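Hard water scheme to end in March, Drovico tells households

2021-12-01

Homes in the upper part of the Pedeo valley will stop receiving softened water in March, when the treatment works at the old quarry closes for good. Drovico, which supplies 3836 properties in the valley, confirmed the date in a letter sent to customers last week.

The works has taken part of the calcium out of the supply for as long as most residents can remember. Drovico said the plant had reached the end of its life and that no replacement was planned. Water will come straight from the borehole after ordinary disinfection, as it already does in the lower valley.

The company said the water would remain safe to drink and would meet every legal standard. Hardness is not limited by law. The letter gives the expected level after the change as 300 milligrams per litre, measured as calcium carbonate, which puts it at the upper end of the scale used by the trade and well into the band described as hard.

Residents who spoke at an open evening in the parish hall were mostly concerned with cost. Several asked whether bills would fall once the plant was no longer being run. A Drovico manager told them that charges were set across the whole supply area and would not change for one valley. That answer was not well received, and the question was put again twice before the end of the evening.

Ha-neul Min, who runs a laundry on the main street, told the meeting she expected to use more detergent in every load and to descale her machines far more often than she does now. She has been quoted 3000 pounds for a commercial softener, before fitting. Drovico has said it will not contribute to the cost of equipment for businesses.

Households on the company's low income tariff can apply for a one-off payment towards a jug filter or a small softener. Forms are being sent out with the next bill and can also be collected from the library. The payment does not cover plumbing work. Tenants need written permission from their landlord before a softener is fitted, and the company has asked landlords to reply to such requests promptly.

Mac an tSaoi, the heating and plumbing firm in the market square, said its phone had been busy since the letters arrived. The firm is advising customers to have boilers looked at before the change and to ask for the heat exchanger to be checked for existing scale. It has also asked people not to order softeners by post without first measuring the space under the sink, as two have already had to be sent back.

A softener which works by exchanging calcium for sodium should be connected so that at least one tap still gives unsoftened water. That tap is the one to use for drinking and for making up baby feed. Anyone on a low sodium diet should speak to their doctor or pharmacist.

The change will also affect people who keep fish, and those who grow plants that dislike lime. The allotment society has put up a notice suggesting that members with blueberries and camellias start collecting rainwater over the winter. It has a few water butts left from a bulk order and is selling them at cost to members.

The closure has been discussed before. Drovico first raised it six years ago and withdrew the plan after a petition with 2000 signatures was handed in at its head office. This time there was no consultation. The company said none was required for the removal of a treatment which is not needed on health grounds. The parish council has written to ask for the engineering report on the condition of the plant and has been told it will receive a summary.

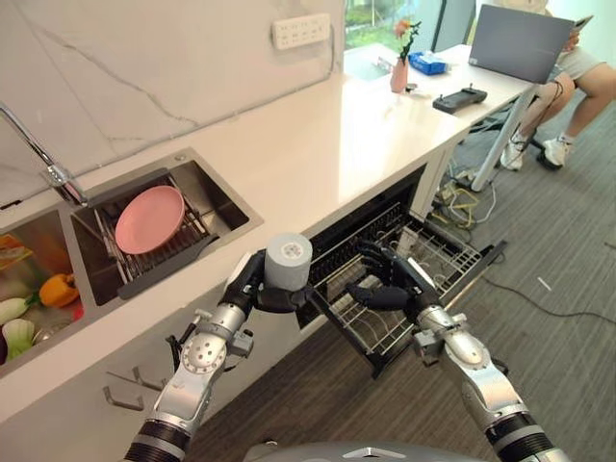 Dishwashers are likely to be the first appliances to show the difference. Most full-size machines have a built-in softener with a setting for local hardness, and in the upper valley many of these will have been left at the lowest setting or switched off. The setting should be raised in March and the salt container filled at the same time. Tablets sold as all-in-one may not be enough at the new level. Without these steps a chalky film can build up on everything that goes into the rack, from a plain white cup to a pink plate, though it tends to be noticed on glasses first. A film that comes off with vinegar is limescale and can be dealt with. Cloudiness that stays after vinegar is usually etching in the glass itself and is permanent.

Kettles and shower heads can be descaled with citric acid, which is sold in most hardware shops. The instructions on the packet should be followed, and acid products must never be mixed with bleach. Stone worktops should be kept clear of splashes, as some kinds are marked by acid within minutes.

Flurulent, the contractor appointed to take down the treatment works, will start by removing the tanks. Lorries will use the quarry road and not the village street. There will be no work before eight in the morning, and the footpath past the gate is to stay open except when the larger tanks are being lifted. Notices will be posted at both ends of the path beforehand.

The future of the site has not been settled. Drovico owns the building and the yard behind it but leases the strip of land along the stream. The company said it had received one enquiry about the building and would not give details. The angling club, which uses the bank by agreement, has asked for access to continue until the lease runs out.

A second open evening will be held in the parish hall in the new year, with the date to be given on the noticeboard outside the post office. Drovico has agreed to bring a technician who can answer questions about particular makes of boiler and washing machine. Residents are asked to write down the model number of the appliance before they come. Questions can also be left in the box at the library desk, and written replies will be kept in a folder there.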